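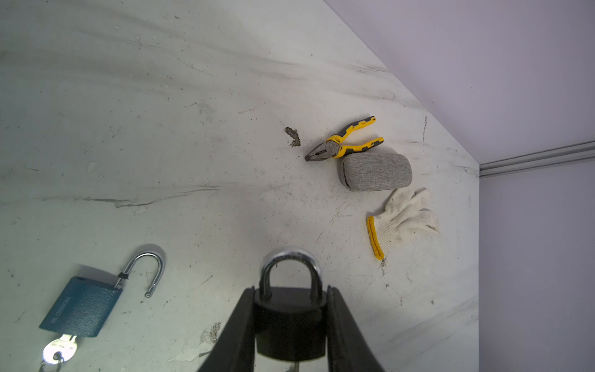
Did the robot take anybody's job? At our shop it took the dullest third of four people's jobs, and then management handed each of us a different dull third to fill the gap.

I work returns and refurb at Stuler, where we handle locks and small hardware for people who sell locks and small hardware. A padlock comes back, somebody finds out whether it opens, somebody finds out whether the key matches, and it goes in one bin or another. I did that for years. I was good at it, in the way you can be good at folding towels.

In May we got the arm. It runs on software from an outfit called Zerno, and it came with 35 pages of instructions and a laminated card that said essentially "don't put your hand there." The card has been the more useful of the two. The plan was for the arm to pick and sort while we did what the slides called "exception handling." Exceptions, for those who haven't met them, are everything.

A closed padlock it likes. An open one, with the shackle swung out to one side, it used to approach like a man reaching for a cat he's been warned about. Shiny shackles were bad in the morning, when the light comes in low. A key left in the lock with a ring on it was a whole meeting. It has gotten a lot better at all of these, I'll admit, and part of the reason is that we spent most of the summer setting padlocks down in front of it at every angle we could think of. There is a line on my time sheet for this now. The line says "variation."

So I vary. I lay out a blue lock, a black lock, a pair of pliers, a work glove if one's handy, and the arm has to work out which of these is a lock. Then I move them and it does it again. My record for one shift is 300 layouts, and my back would like that noted.

What changed for us is mostly small. My hands hurt less – eight hours of tiny keys will do things to a thumb. I stand more and walk more. I used to be able to listen to a whole audiobook on shift, because sorting leaves the brain free to wander off. Watching a machine sort doesn't. You have to pay attention for the 2 minutes in an hour when it needs you, and they don't tell you which 2. I haven't finished a book since spring.

Then there's the number. A screen over the door now shows the day's total. Our best day so far was 1,288 units, and we got pizza for it. Before the screen we had no idea how many we did, and as far as I could tell the locks went out anyway. Now if it's low by lunch, people talk quieter. I didn't expect that to be the part I'd complain about at home.

To be fair to the place, nobody was let go. Two people moved over to the Bramamance account, which is hinges, and they say hinges are fine. The pay went up a little for those of us with "operator" in our title. I've got the word on my badge and can now stop a robot by pressing a big button, a skill I'm told is in demand.

The tabletop still hasn't been replaced, by the way. We asked for a new one before the arm came and we've asked again since. It's under review.

Next year they want to try it on deadbolts. I've seen the deadbolts. I've started stretching.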